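3.2 Portion size and the single-serve packet

The households in Riltstead were asked to keep every food wrapper they opened for 13 days. Each household had a lidded bin in the kitchen and a smaller bag for wrappers opened away from home. The bins were collected twice, once at the midpoint and once at the end, and the contents were sorted by hand on a covered table. Of the 162 households that signed up, 43 dropped out before the first collection. Most of these gave lack of space as the reason. Their entry forms were kept and are used only in the comparison of household size in Section 3.4.

We defined a single-serve packet as a sealed wrapper holding food meant to be eaten by one person at one sitting. The definition follows Foley and Paredes, who used it in their earlier work on school lunches, with one change. They left out packets given away with a meal. We kept them in, and recorded them under a separate heading, "accompanying items." This heading covers sauce sachets, after-dinner mints, wrapped toothpicks with a candy attached, fortune cookies, and the small biscuits served with coffee. People do not usually choose these items, and many of our participants did not think of them as food they had bought.

Accompanying items turned out to be hard to record from memory. In the entry interviews, participants were asked to list what they had eaten between meals on the previous day. Mints and wrapped biscuits were rarely mentioned, even by people whose bags later held a good number of them. One man told Fermín Pereyra, who carried out most of the interviews, that he "never touched sweets" and then asked whether the cookie that came with his takeout counted. We do not treat answers of this kind as dishonest. A food that arrives without being ordered may not be stored in memory as an eating event at all.
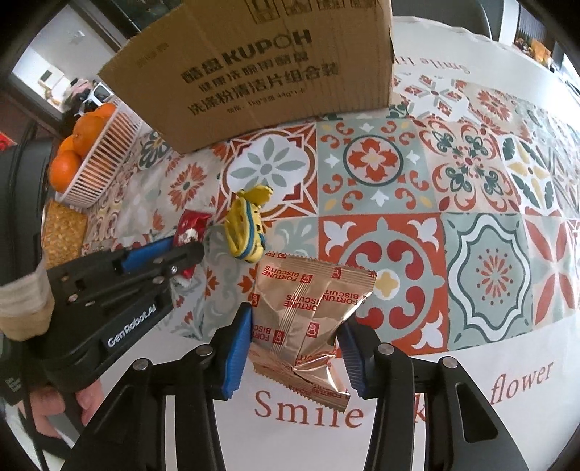 Figure 3. Printed foil packet, marked "FORTUNE BISCUITS," of the type recorded under accompanying items.

A second difficulty was the gap between opening a packet and eating what was in it. A wrapper in the bin shows that a packet was opened. It does not show who ate the contents, or whether anyone did. In homes with young children, cookies of the fortune type were often opened for the slip of paper and left on the table. Parents reported this freely in the exit interviews. For this reason we give results for accompanying items as packets opened per household and make no estimate of calories from them.

Unopened packets raised the opposite problem. Several kitchens had a drawer or jar where sachets and wrapped biscuits were put "for later." Severyn Palamarchuk proposed that these stores be emptied and weighed at the start and end of the recording period. We tried this in the July pilot and gave it up. Participants began tidying the drawer before our visit, and in two homes it was thrown out altogether. In the main study we asked only whether such a store existed and what was usually kept in it.

In total, 407 accompanying items were recovered from the bins and bags. Sauce sachets were the largest group, followed by wrapped biscuits and cookies taken together. Households that ordered takeout at least once a week opened more of them, as expected. Household income made little difference once takeout was taken into account. Age made more. Older participants living alone opened few packets but were more likely to keep a drawer, and they described the contents in more detail than anyone else in the sample.

The sorting rules were tested by having Horacio Núñez and a second sorter, who had not seen the rules before, work through the same bags separately. They disagreed mainly on coffee biscuits, which are also sold in large packs in grocery stores. A wrapper from a cafe and a wrapper from a store pack may be identical. Where the participant's notes did not settle the question, the item was counted as a purchased snack and left out of the total above. The total should therefore be read as a low figure.

We did not ask participants where each takeout meal came from. Some wrote it on the bag without being asked, and these notes were used to check the takeout question on the entry form. Agreement was good for dinners and poor for lunches eaten at work. The lunch results are taken up again in Section 4.1, together with the workplace diaries.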